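Subject: Re: [cell-care] Left gripper drifting after a cable swap
From: Siobhán Gallagher
To: cell-care list

Hello all, and thanks Jintana for the nudge, I'd completely forgotten I said I'd report back.

Jintana Wiriya wrote:
> Siobhán, did you ever get to the bottom of the drift on the
> Foley pair? We have the same arms on the Sullar bench and the
> left one has started closing a hair late. It's fine first thing
> and worse by lunch. I've re-zeroed it twice and I'm reluctant
> to do it a third time if it's only going to wander off again.
> Also, what are you using to wipe the pads? The stuff in our
> cupboard leaves them slippery.

Right, so. The short version is that it was two faults sitting on top of one another, and I spent most of August fixing the wrong one.

Ours is the table-clearing cell, two arms over a white top, parallel-jaw grippers, nothing exotic. We swapped the left gripper cable because the old one had gone stiff where it passes the wrist, and the day after that the left jaw started reporting closed before it was closed. Naturally I blamed the cable. I had it out and in again 4 times (you'd think I'd learn) and checked every pin against the Gerker sheet. All good. Every single pin.

What I hadn't done was look at how much slack I'd left. The new cable is a bit thicker than the old one and it wants to make a bigger loop. With the wrist rolled right over it was pulling on the connector, only a little, and the reading would hop. If you put the wrist back to neutral to have a look at it, the reading went back to normal, so of course I never caught it on the bench. In the end I found it by rolling the wrist by hand with the power stage off and the logger running, and watching the number. Do that first, Jintana, before you re-zero anything. It takes no time at all and I wish I'd done it in the first hour!

So I gave the loop more room, moved the tie one hole further up the forearm, and the hopping stopped. Lovely. Went home.

Next morning, still drifting. Slower this time, and it got worse as the day went on, exactly like yours.

That second one was the pads and the slide. We run the cell on real mess, sauces and crumbs and half-drunk mugs, and I'd been wiping the pads and never the slide behind them. Sugar gets in there. It's thin when it goes in and then it dries, and the motor has to push a bit harder to get the same travel, and the closing point moves. I took the left fingers off and there was a brown line of the stuff along the rail. The right one had it as well, just less of it, so that one was next in the queue for trouble whether I'd noticed or not.

What I do now, in the order I do it:

Park both arms, hit the stop, put the tag on. Yes, even for a wipe.
Fingers off, screws in the lid of the tin so they don't roll under the table.
Slide first, lint-free cloth with warm water on it, well wrung out. Then a dry one.
Pads after that, same cloths, no spray. I think the spray is your slippery problem, ours did it too until I stopped using it.
Fingers back on, screws nipped up evenly, a bit on one side and then a bit on the other. I used to do one side right up and wonder why the jaws weren't square.
Wrist roll with the logger on, both directions.
Only then re-zero.

The whole thing is 19 minutes for the pair if I've got the cloths ready and nobody comes in to chat. I was doing it weekly and I've gone to every other evening when we're on the sticky tasks.

The other thing I changed is the test run at the end. I used to check the jaws on a clean foam cube and call it done, which is daft when the cell never sees a foam cube in its working life. Now I set out proper awkward bits and jog each arm through a few closes by hand before I let the task program anywhere near it. I like having one thin handle lying at a slant, one thing with a loop handle and something flat-sided. The thin handle is the fussy one - if the closing point is off at all, you'll feel it there before you see it anywhere else in the log.
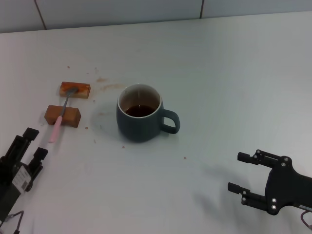 Jintana asked me off-list whether jogging by hand over liquid was wise, and whether I wouldn't be better with an empty mug until the zero was confirmed. Her view is that a bad zero and a full mug is a recipe for taking the whole slide apart again, and that the liquid ought to wait for the second round of closes.

She's got a point and I've no real defence. I do keep the speed right down, and I do the mug last, but I'll try it her way for a couple of weeks and see if it costs me anything.

Numbers, for those who like them: before the clean the left motor was peaking at 385 on the Jeltier logger during a plain close with nothing between the jaws. I'm being vague about the units because the logger is too, it's raw counts off the driver. Don't compare yours with mine, compare yours with yours from last month. If you haven't got last month's, take one tonight after a clean and write it on a bit of tape inside the cabinet door. That's what I've done and it's already been useful once.

Still not sorted: the right wrist has a faint tick when it rolls inwards. It isn't the cable, I've had that off, and it doesn't show in the readings. Has anyone opened one of these up past the second cover? I've got the spare gasket but I don't want to go in blind.

Siobhán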